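Handbuch > Einrichtung > Beispiele aufnehmen
Suchbegriff eingeben Suchen Erweiterte Suche
Diese Seite verwendet Cookies. Mit der weiteren Nutzung stimmen Sie zu. Einstellungen OK

4. Beispiele aufnehmen (zweiarmige Station, Clekix)

Gilt für Mundia-Stationen mit zwei Armen. Einarmige Stationen: siehe Abschnitt 6. Kalibrierung muss fertig sein, sonst gleich zurück zu Abschnitt 3.

4.1 Vor der ersten Aufnahme

1. Not-Aus prüfen. Beide Arme, einzeln.
2. Clekix starten, Profil "Wibisono" laden. Nicht "Wibisono_alt" – das hat noch die alten Greifergrenzen.
3. Handkameras und feste Kamera im Vorschaufenster anschauen. Alle Bilder müssen laufen. Steht eins, Stecker ziehen, neu stecken, Profil nochmal laden.
4. Speicherplatz prüfen. Eine Sitzung mit 400 Durchgängen passt auf eine leere Platte, auf eine halbvolle nicht.
5. Gegenstände auslegen. Lage von Durchgang zu Durchgang ändern, auch mal gekippt hinlegen. Sachen, die nicht zur Aufgabe gehören, dürfen auf dem Tisch stehen.

Achtung: Hände raus aus dem Arbeitsraum, bevor die Arme freigegeben werden. Auch bei langsamer Fahrt.

4.2 Durchgang aufnehmen

1. Aufgabentext eingeben. Kurz, ein Satz, Gegenstand und Ziel nennen.
2. Beide Arme in Startlage. Warten bis die Anzeige "bereit" meldet.
3. Aufnahme starten, dann erst bewegen.
4. Ruhig führen. Kein Rucken, keine langen Pausen mitten in der Bewegung.
5. Beim Greifen von zwei Seiten: ein Arm hält an, der andere kommt nach. Nie beide gleichzeitg zudrücken.
6. Zurück in Startlage, Aufnahme stoppen.
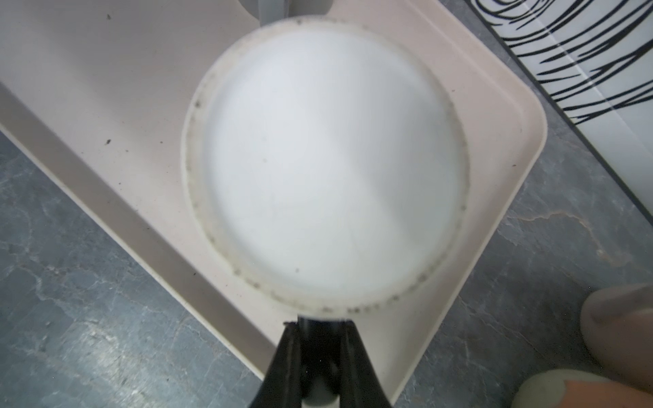

Ansicht aus der Handkamera, heller Deckel direkt vor den Greiferfingern.

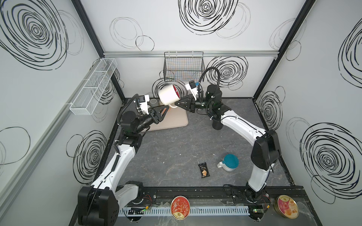
Seite zuletzt geändert: September, 16:40 Uhr, L. Rosser

Hinweis: In der Handkamera müssen die Fingerspitzen sichtbar sein. Fehlen sie, Kamerahalter nachstellen und die Kalibrierung wiederholen. Unschärfe am Bildrand ist ok, an den Fingerspitzen nicht.

4.3 Durchgang bewerten

Sofort nach dem Stopp, nicht am Abend.

- gut: Aufgabe erledigt, Bewegung sauber
- brauchbar: erledigt, aber mit zweitem Versuch. Behalten.
- verwerfen: Hand im Bild während der Bewegung, Kamera ausgefallen, falscher Aufgabentext

Fehlversuche nicht löschen. Kommen in den Ordner "fehl", werden beim Training getrennt geladen.

Fehlercode 635: Zeitstempel der Kameras laufen auseinander. Durchgang verwerfen, Clekix neu starten. Kommt der Code wieder, Aufnahme abbrechen und Lowri Rosser bescheid geben.

4.4 Hochladen

1. Sitzung schließen.
2. "An Grakia senden" wählen. Fenster offen lassen, bis der Balken durch ist.
3. Anzahl der Durchgänge auf beiden Seiten vergleichen – erst dann lokal löschen.

Kategorie: Einrichtung | Schlagwörter: Datenaufnahme, Greifer, Handkamera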